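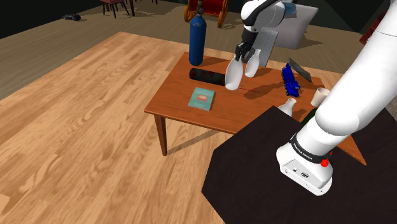 Simulated tabletop cell with a Franka Emika arm, as used in the Plarnivis guideline.

Estulis releases good practice guideline for simulated grasp testing

TIDTON, March – Estulis has published the first full edition of Plarnivis, a guideline for reporting grasp tests carried out in simulation. It applies to single-arm cells with a two-finger gripper working over a cluttered table.

The guideline has five sections, covering scene set-up, object models, lighting, contact settings and the test record. Each scene must be reset from a stored seed. Object mass and friction must be listed for every item on the table, including items the arm is not meant to touch.

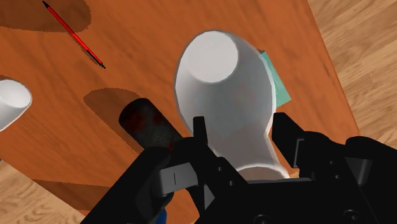 A grasp may be recorded as successful only if the object stays between the fingers for eight seconds after the lift. Contact with a neighbouring object is logged separately – it does not void the trial, but it must appear in the report. Wrist and overview camera positions are to be given in the same coordinate frame.

Results from simulation may not be quoted as evidence of safety on physical equipment. Users remain bound by the risk assessment for their own site.

The draft was reviewed over two rounds with Rosales, which supplied the checking script. The guideline and script can be downloaded from the Estulis website free of charge. Comments on the next edition are accepted through the form on the same page.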